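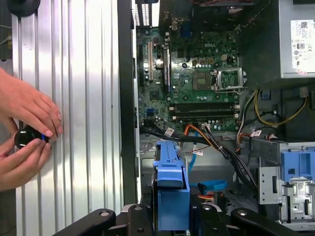 3.2 Song order and listening on self-released folk albums

The second part of the study looks at how the order of songs on an album affects which of them are heard to the end. Earlier work on running order has mostly dealt with pop records on large labels, where the single is placed near the front. Small folk releases have had less attention, and the people who make them often choose the order themselves, sometimes on the day the record is mastered.

We used 20 albums from the Prasamo catalogue, all of them sung in English and all led by one voice and an acoustic guitar. Live albums were left out, as were records with spoken tracks between the songs. Each album had 11 songs. The shortest song in the set was an unaccompanied ballad on the Walodeo sessions record, and it was kept in even though its length made it easy to finish.

Listening logs were supplied by Markitura, a streaming service for independent music, with all account details removed. The logs show when a track was started and when it was left. They do not show whether anyone was in the room. A song was treated as heard if it played to its last five seconds, which allows for fades. Plays in shuffle mode were taken out before any of the sums were done.

Figure 3. Share of plays reaching the end of each song, by position on the album. Bars show the middle half of the albums; the line joins the medians.

Figure 3 shows the expected fall after the opening song. The fall is steepest between the first and second songs and has mostly levelled out by the sixth. There is a small rise at the last song. We think this comes from listeners who had already stayed with the record for most of its length, and it should not be read as a sign that closing songs are better liked.

Slow songs placed second did worse than slow songs placed later. The difference was clear on six of the albums and weak on the rest. The Kiều album went the other way: its second song is the slowest on the record and was finished more often than the opener. It had been played on radio the November before release, so many listeners may have gone to it on purpose. Leaving the album out changes the medians very little, and it is included in all the results that follow.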